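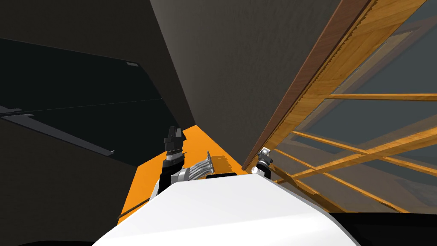 Re: sourdough at the Darko bake day

Hi all,

On Monday someone wrote:

> Has anyone tried the overnight method with the Wito rye flour? My loaves
> come out flat and a bit gummy in the middle. I bake at the temperature on
> the bag and leave them in until the crust is dark. Also, is the bake day
> at Darko still on for July?

Yes to both! I've been baking with the Wito rye since spring and I love it, but it did take me a few tries. My first loaf could have held a door open.

It drinks a lot of water, and it keeps drinking while it sits. I started out at 70 percent water like I do for white bread and the dough was stiff as clay (my poor wrists), so now I go higher and just accept that it will be sticky. Wet hands, a scraper, and don't try to knead it. Stir it, cover it, walk away.

For the gummy middle, I'd look at two things. One is the starter – feed it the night before and use it when it's really bubbly, before it sinks back. The other is cutting too soon! I know, I know, the smell is terrible to resist, but rye needs to sit. I leave mine for 18 hours wrapped in a towel and the crumb is completely different from what you get the same evening.

As for flat, are you using a pan? Mostly-rye dough spreads if you let it stand on its own. I use an old loaf pan from the Nutel market, greased well, and fill it a bit past halfway. When little holes open up on top, it goes in the oven. If you wait for it to double you've probably waited too long.

The bake day is still on. The big oven holds 5 loaves at a time, so please bring your dough shaped and in its pan, with your name on some tape. If you're coming on the Stundent bus, it's the stop after the bridge, and then up the hill past the school.

I'm bringing caraway, a jar of spare starter for anyone who wants to take some home, and more than enough butter. Does anybody have a long-handled peel we could borrow? Ours has a crack in it and I don't trust it with a full pan.

Also, I still want that walnut and prune recipe someone promised at the last one!

Happy baking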